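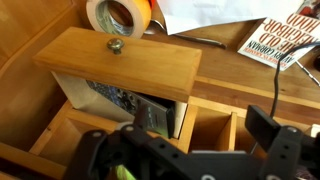 A garra diante dos compartimentos, vista da câmara do punho.

Hoje trago o que faço para preparar a célula da escrivaninha antes de a pôr a mexer em gavetas. Chamo-lhe Plirum (cada braço tem direito a nome!) e já me deu dores de cabeça que cheguem.

Começo sempre pela garra. Passo os dedos um a um, abano cada placa e, se alguma tiver folga, aperto os parafusos em cruz, sem força a mais. Depois abro e fecho a garra uns 80 ciclos em vazio, a ouvir. Se raspar, desmonto e limpo as almofadas. 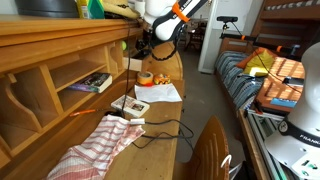
Cabos soltos sobre o tampo e a cair pela borda da frente.

A seguir vêm os cabos, e aqui sou chato. Levem o braço à mão até ao ponto mais distante e vejam se algum estica ou se prende numa esquina do móvel. Eu deixo 300 mm de folga no punho – com menos, o conector acaba por sofrer. Confirmem também o aperto da base à calha de alumínio.

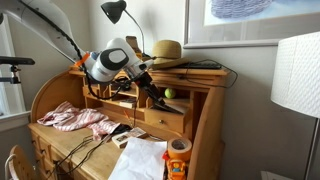 Foto: Salvador Amaral / Oficina Abreu

Falta ensinar a aproximação à gaveta. Paro a garra logo acima dela, com os dedos a apontar para baixo, gravo esse ponto e só depois desço, a 14 mm por segundo. Gravem um segundo ponto de recuo, bem afastado dos compartimentos, e repitam o percurso devagar com a mão no botão de paragem. Se o puxador escapar, corrijam primeiro o ângulo do punho e deixem a força como está. Guardem tudo com outro nome de ficheiro, que eu em novembro gravei por cima do bom e lá se foi a tarde!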